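Dengate opens bedding and laundry advice service to tenants in Stockdale

Free home visits will cover mattress care, storage and everyday tidying from June

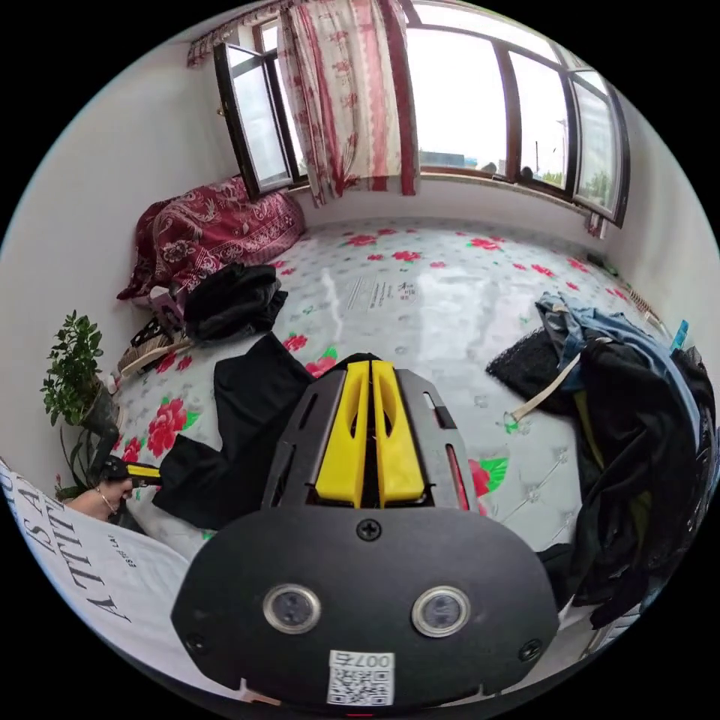 A mattress with a quilted cover in a rose and diamond pattern, with dark clothes lying on it.

Household services firm Dengate is to offer free advice visits to tenants in Stockdale who want help with keeping bedrooms in order. The service starts in June and will be open to 4000 households in the area.

Each visit lasts up to two hours and takes place in the tenant's own home. An adviser goes through the bedroom with the tenant, starting with the bed. Clothes left on the mattress are sorted into those to be washed, those to be hung up and those to be folded away. The adviser then looks at how the mattress and pillows are kept, and at what storage the room has.

Dengate ran a trial of the visits in Pruren last year. It took in 14 homes, most of them flats with one bedroom.

"People told us the bed was where everything ended up," said Joana Meireles, who runs the service. "Jackets, clean washing, things from the day before. We clear that first and the rest of the room is easier to deal with."

Advisers will also talk tenants through the basics of mattress care. These include airing the bed in the morning before it is made, checking the label before cleaning a quilted cover, and keeping damp coats off the bedding. Tenants keep a printed sheet with the main points and a weekly list they can fill in themselves.

Bedding can be replaced where it is worn out. Pillows and mattress covers will come from Gurkum, which has agreed to supply them at cost price. Tenants do not have to buy anything in order to have a visit.

Karlijn Declercq, head of tenant services at Dengate, said: "Some people want a full sort-out and others only want to know how to wash a cover. Both are fine. The adviser works at the tenant's pace - nothing is thrown away unless the tenant asks."

Visits can be booked by phone or at the Dengate office in Stockdale, in the morning or the afternoon. A second visit can be arranged on request.

Press contact: Bram Dekker, Dengate press office, extension 2967.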